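Chapter 11
The Desk With Shelves On Top

Start with your own desk. Go look at it before you read any further. Count nothing, clean nothing, just look. Most people at this point in the course can name three things on it that don't live there.

This chapter covers the hutch desk — a work surface with a shelf unit sitting on it. Common in student rooms, rented rooms, small home offices. In the Zetville housing survey used throughout this book, 3,200 rooms, it was the piece of furniture people complained about most. Too many little openings. Wrong sizes. Stuff slides under the bottom shelf and stays there till moving day.

By the end you should be able to:
sort a hutch by reach
choose what stands and what lies flat
keep the strip under the lower shelf clear
plan where the cords go before anything gets plugged in

Key terms: cubby, reach zone, dead strip, parking. Definitions at the back, as usual.

A quick word on parking. Parking is putting a thing down flat because the right slot is taken, or too far, or you're on the phone. One book parked is fine. Two is a habit. In the gray desk below, the dark red book and the coffee tin have a compartment to stand in, while a red hardcover lies flat on the desk next to something beige, a box or another book, both partly under the hutch. Small cubbies up top on the left. Decide now where you would put the red one, write it down, we come back to it in the excercises.
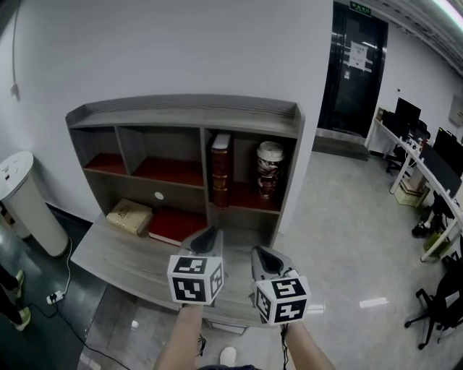
11.1 Reach zones

Sit down. Elbows on the desk. Whatever you can touch without leaning is zone one, and it should be nearly bare. Zone two is a lean. Zone three you have to stand up.

Rostam Arabzadeh taught this with masking tape, 50 students to a hall, tape on every desk. Messy but it worked. Do the same at home — two strips, one at the end of zone one, one at the end of zone two. Leave them a week.

Then move things. Daily items forward, tall items into the biggest compartment, small loose items into cubbies and only one kind per cubby. Trash bin beside the desk, where you can drop something in with out getting up. Cords last, see 11.4.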